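**Rocha weighs second two-arm cell for stool assembly**

Saturday, April 6, 2024

Furniture supplier Rocha will decide this month whether to add a second two-arm assembly cell at its Skostow site, according to a planning note sent to department heads. The cell would handle flat-packed plastic stools and small tables, where legs are fitted to sockets on the underside of the seat. Bids have been received from two integrators, Meltow and Vamedport.

The request covers arms, grippers, wrist cameras, controller and installation. Work tables are excluded and would come out of the existing maintenance budget. Both bidders were asked to quote spare gripper fingers as a separate line, an item left out of the first purchase and later charged to operating costs.

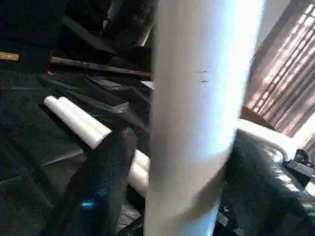 *White tubular parts and a dark gripper finger, seen at close range.*

Belmiro Esteves, who prepared the note, said fingers and cabling should be budgeted as consumables. "The arm has a service life you can put in a spreadsheet. The finger pads do not, so we buy a stock and review it every quarter," he said. His plan sets the opening stock at 30 fingers, with a reorder point of 13.

Cable routing is also priced separately. Meltow quotes external cables as standard and an internal route as an option. Vamedport includes a sleeve kit but has a longer delivery time, 13 weeks against Meltow's five. Esteves has asked both firms to state the minimum clearance needed between the wrist and parts laid out on the table.

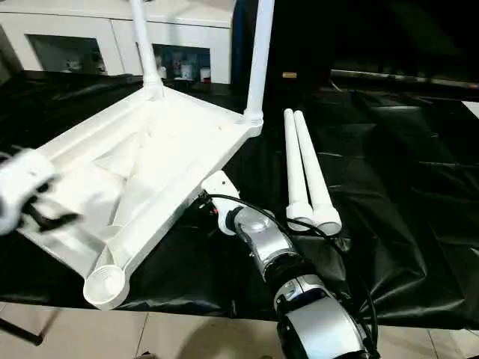 *Stool underside with two legs in place and one socket open. Two more legs lie to the right.*

Threaded legs remain the main planning question. A wrist that must release and regrip between turns adds time to each leg, and the note asks the bidders to give cycle times per leg instead of per finished stool. It also asks for the torque limit at the wrist and the method used to detect a crossed thread.

Floor space has been reserved next to the existing cell. If neither bid meets the clearance requirement, the request will be reissued in the next budget period with a revised table layout. Bids stay valid until the end of April.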